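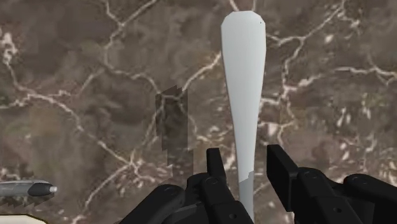

We use cookies to remember your reading settings. By continuing you accept our cookie policy.

4. Mileage records and asking price

4.1 Sample

The sample was drawn from adverts for used estate cars placed on Zalto, an online marketplace, during September. We kept adverts that gave a mileage, a year of first registration and an asking price, and dropped those placed by breakers. This left 159 cars of two models, the Edska and the Nseir. Both were sold with the same two engines for most of their production life, so differences in price between them are unlikely to come from running costs alone.

For 104 of the cars the seller also said whether a service book came with the car. The other adverts did not mention one. We treat these as a separate group, as a seller may have the book and simply not think to say so.

4.2 Method

Each asking price was compared with the price given for the same model, year and mileage in the Trudov trade guide. The gap between the two is shown as a percentage of the guide price. We did not correct for colour or trim level. Trim was named in too few of the adverts to be of use, and sellers often got it wrong - the badge on the tailgate and the level given in the text did not always agree.

4.3 Results

Cars with a full service book were advertised at 8 per cent above the guide price on average. Cars with a part-filled book were close to the guide, and those where the seller said the book was missing were 12 per cent below it. The order was the same for both models, but the spread was wider for the Nseir (Figure 4).

Figure 4. Gap between asking price and guide price, by model and state of service book.

Adverts that said nothing of a book were priced much like those with a part-filled one. Age made some difference. In the oldest cars a full book added little, and the wording of the advert shifted to recent work such as a timing belt, tyres or a new clutch. Several sellers of older cars listed garage bills instead of stamps, and we counted these as part-filled.

4.4 Limits

Asking prices are not sale prices. A car with a thin history may be advertised low and sell at that figure, while one with a full book may be haggled down to the guide. Zalto removes adverts once a car is sold and does not publish the price paid. We also took the seller's word on the state of the book. Section 5 looks at a smaller set of cars where the book was inspected.

Comments (3)

estate_driver: Did you split private sellers from dealers? Dealers round here always put the book in the first line.

K4mshaft: Mine has all its stamps and I still got offered less than the guide. Nseir, the bigger engine.

oldbadge: Counting bills the same as a part book seems harsh. I'd sooner have the bills.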